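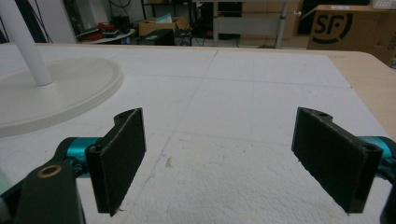
**What does a mug tree have to do with a spatula?**
Both end up on the counter because the drawer is full, and Hodis thinks they may as well share a stand.

July 15, 2018

**TRORNSIDE TO HOST OPEN WORKROOM ON THE KITCHEN COUNTER, A PLACE WHERE SPATULAS GO TO BE LOST**

TRORNSIDE – Kitchen goods maker Hodis will open its workroom to the public for 5 days this month, and invites anyone who has ever dug through a drawer for a spatula while an egg turned brown to come and complain in person.

The program, called Branunholm after the street where the company started, looks at a plain household item, the mug tree, and asks how much more work it can be made to do. A mug tree is a pole on a round base with hooks at the top. It holds mugs. In most kitchens it also holds a tea towel, a set of keys and at least one thing with a handle that was never meant to hang there.

"People have been hanging spatulas on mug trees for years, mostly with a guilty look," said Mereana Whitcombe, who leads the project. "We would like them to stop feeling guilty. We would also like the spatula to stop falling off."

In May, Hodis asked 100 households in and near Trornside to write down where their cooking tools were kept. Of those, 70 listed a drawer. The same 70 were asked whether the drawer opened all the way on the first pull, and 28 said it did. The company is treating the other answers as market research, although several were not suitable for print.

Visitors will find the workroom much as the staff leave it. A wooden table is covered with white board, ruled off in a faint grid, so that the spot where a stand was put down on Monday can be found again later in the week. The board has picked up a few marks.
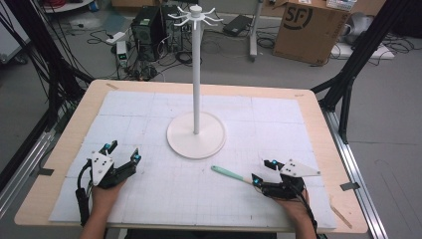

The hooks have taken up most of the argument so far. A hook that curls up steeply will keep a mug where it is through a slammed cupboard door, but it makes a person fish around for the handle. A flatter hook is kinder to the hand and much less kind to the mug. Product designer Pin-yu Chang prefers the steep curl. Ciarán Cronin, who runs sales and breaks more mugs than anyone else at the company, also prefers the steep curl.

Spatulas bring their own troubles. They are long, they swing, and a good many are sold with no hole in the handle. Hodis is looking at a clip, a ring and a small tray that fits around the pole. The tray is the clear favorite of everyone who doesn't have to clean it.

The base is less exciting but has its supporters. It needs to be wide enough that a stand with mugs on one side only won't tip over, and narrow enough to leave space for the toaster. Ruairí Hayes, who handles production, has asked that this release mention the base at least once.

Guests are welcome to bring a mug, a spatula or any other kitchen tool with no fixed address. Staff will try hanging it up and write down what happens. Mugs of great sentimental value should stay home. Tea will be served by Hồ, the café next door, in its own cups.

Entry is free and no booking is needed. Children may come along with an adult who is willing to hold the breakable things.

No price or sale date has been set for a new stand. The company says it will pick a hook first.
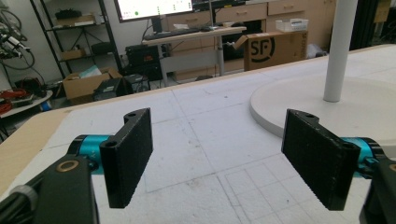 *A stand on the gridded board in the workroom.*

**About Hodis**
Hodis makes racks, stands and hooks for small kitchens. It is based in Trornside and has never made a drawer.

**Press contact**
Aisling Heffernan, Hodis press office, Trornside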